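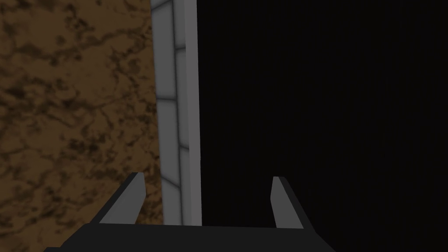
Wrist pose refiner, day with the new weighting. I finally got Nelar to stop trusting every corner it finds, and I'm so pleased with the result that I'm writing it up before dinner. Quick recap for anyone coming in cold: the refiner takes the pose that forward kinematics hands us, tracks features in the wrist view, and nudges the estimate so the planner has something better to work with close in. In sim we inject joint offset on purpose, so we always know the right answer and can see how badly we miss it. The views that hurt us most are the ones with nothing held and a background that splits down the middle. With the jaws open and empty, the whole right half can be near black, no edges at all, and then every feature we have comes from the brown mottled surface and the strip of pale tile next to it. All the evidence sits on one side, the solver happily swings the pose around to suit it, and the residual still looks great!

September 12, 2026
Pose refiner / Tenwood scene set
Me, with Mavis Zamora on the solver side

What changed since the last entry

The old code scored each match by descriptor distance and nothing else. The new code does two extra things. First, it divides the view into a coarse grid and caps how much total weight any one cell can contribute. Second, it looks at the second-best match as well as the best one, and if the two are close it drops the weight hard. That second part is an old trick and I can't believe I left it out of the first version (I had it in my notes in May, underlined, with a star next to it).

Tile is the reason it matters so much here. A staggered tile pattern is a lovely thing to look at and a rotten thing to match against, since a corner where grout lines meet looks exactly like the corner in the next course. The tracker would slide one whole course along the wall and report total confidence. The brown veining is the opposite. No patch of it looks like any other patch, so even a few good matches there pin things down.

Fingers are masked out before any of this. I was doing the masking with a fixed polygon and that was wrong whenever the gripper opened or closed, so now the mask comes from the jaw width at the frame's timestamp. Small job, big relief. The fingers move with the camera, so any feature on them votes for "we haven't moved," and they vote loudly.

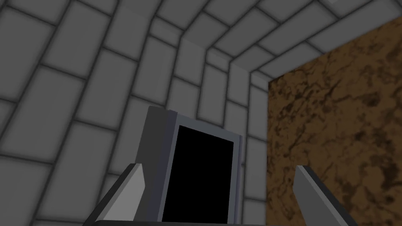
4 min read

Close approaches next, which is where I expected everything to fall over. The target is the gray box with the black face, and when we come in low the lens bends the tile rows into big arcs. The old undistort step was fine near the middle and poor toward the borders, which I'd been ignoring because most of the good features used to be near the middle. Now that the grid cap pushes weight outward, the borders count, and the error in the lens model shows up straight away. So I stopped undistorting the picture before tracking. We track in the raw view and undistort only the point coordinates. It's faster too, which was a nice surprise.

The box gives us very little. The black face is flat and plain, so the only usable information is its outline against the lighter gray border. I added those long edges as line features, with the position along the line left free and only the offset across it counted. Mavis wrote the Jacobian for that on the whiteboard in the time it took me to find a working marker. I checked it against finite differences and it matched on the first run, sign and all. I did check it twice more because I didn't believe it.

One thing to remember for later: the inside corner behind the box is worth a lot. Vertical structure plus a change in the direction of the rows gives the solver a handle on yaw that neither wall gives alone. I'm tempted to weight it up by hand. I'm not going to. If the scoring is any good it should find that out without me, and if it doesn't, that's a bug in the scoring.

Replay run

I put 400 recorded approaches through Skolari on the papadopoulos node, old refiner and new refiner side by side, same injected offsets, same seeds. Skolari is the replay tool Soledad Rosenthal has been building, and the diff view in it is wonderful -- you scrub one timeline and both estimates move together, with the true pose drawn as a thin cross. I found two mistakes in the first few minutes just by dragging the slider back and forth.

Of those approaches, almost 92 percent ended closer to the true pose with the new weighting than with the old one. The rest split into two kinds. Some started so near the right answer that both versions were inside the noise and calling one better is silly. The others are real failures, and they nearly all have the same shape: dark region in view, brown surface out of view, only tile left. In that case the ambiguity test throws away most of the matches, quite rightly, and then the solver has almost nothing and drifts off on whatever remains.

What it ought to do is say so. The refiner returns a pose and a covariance, and the covariance was coming back tight in those runs. Mavis spotted why. We were scaling it by the residual only, so a handful of points that agree with one another look like certainty. She wants to carry the information matrix through as is and let the planner read the weak directions from it. I think she's right, and it also means the planner could choose to tilt the wrist a little and bring some texture in before committing. That would be very cool. It's also a bigger change than I want to make tonight.

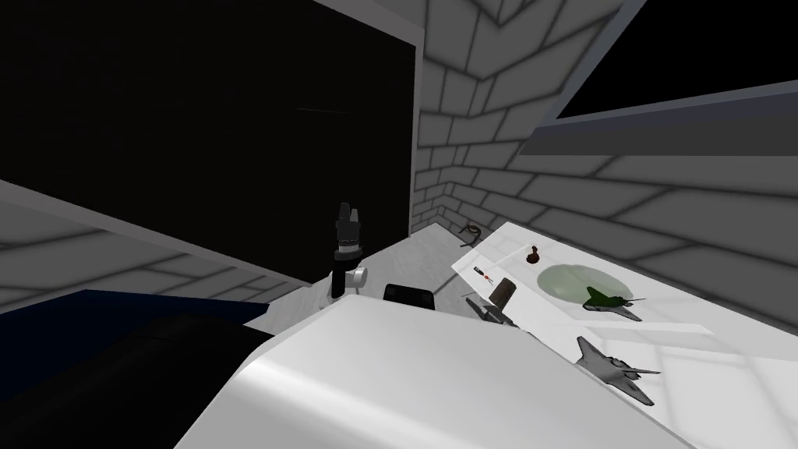

For the moment I've put in a plain fallback: if the smallest eigenvalue is under the threshold, keep the kinematic pose, set the flag, move on. The planner already knows how to slow down when the flag is set. It's crude, but the failing replays now end in a slow approach with a known offset instead of a confident one in the wrong place, and I'll take that trade any day.

The threshold is tuned on the Tenwood scenes only. I've written it into the config with a comment to that effect, in capitals, because last time I left a tuned number in the source it was copied into another branch and stayed there.

Bug found on the way

The logger was dropping wrist frames whenever the replay was paused and resumed. Soledad had a set that should have had 3,198 frames and the count was short each time, by a different amount each time. I went looking for a race and found a queue with a size limit and a silent discard on overflow. It now blocks in replay mode and warns in live mode. The count comes out right on every run since. Any comparison from before this fix that used pause and resume should be treated as suspect, mine included, and I've rerun the ones I care about.

While I was in there I changed the timestamps so the jaw width and the frame come from the same clock. The mask had been lagging by a frame during fast closes. You could see it in the overlay once you knew to look, a little sliver of finger peeking out past the mask on the inner side.

To do

Get the full information matrix out through the interface and agree on the frame it's expressed in. (Camera frame, please. Mavis prefers base frame. We'll talk.)

Wrist tilt as a planner action when the weak direction is yaw. Start with a fixed small tilt and see what happens before getting clever.

Line features: at present they're matched by nearest midpoint, which breaks when part of the edge leaves the view. Use the offset and angle instead.

Ask Soledad if the diff view can color the matches by weight. I'd stare at that all day.

Rerun the whole replay set with the grid cap turned off and the ambiguity test left on, to see which of the two is doing the work. My bet is the ambiguity test. Mavis has bet the other way, loser cleans up the config folder.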